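The small fiddly stuff, and why it takes all afternoon

Split rings. Everyone has a drawer of them, nobody's thumbnails survive. I went to Uvero on a wet morning in March to learn about the tiniest jobs on the bench, and rings were first up. Metal plate, small holes along the rim, numbers stamped beside some of them. Thread a ring through, let it close, move on. Sounds easy. Isn't. 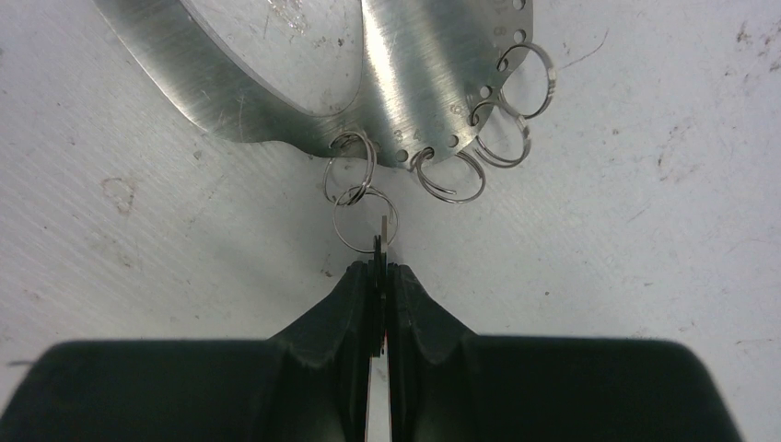

Guido Donati reckons most people pull the coils too far apart and then wonder why the ring never sits flat again. Open it just enough, he told me, then turn the ring and leave the plate alone. He has got through more than 3,000 of them. I managed 8 before lunch, two of them bent.

Scratches are the other worry. Brushed metal shows evrything. Some people put a cloth down, some don't bother and buff it later. Tea break. Biscuits, the good sort.

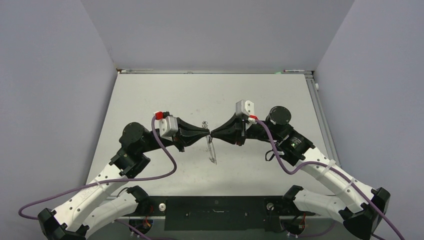

Then there's losing things. Pins, clips, any thin scrap of metal, gone the second you look up. A pale top helps, so does a low lamp, as you get a bit of shadow to hunt for. Larkier sell a lipped tray for it, 86 quid, which is alot for a tray. I use a saucer. Rings on one side, bent ones on the other.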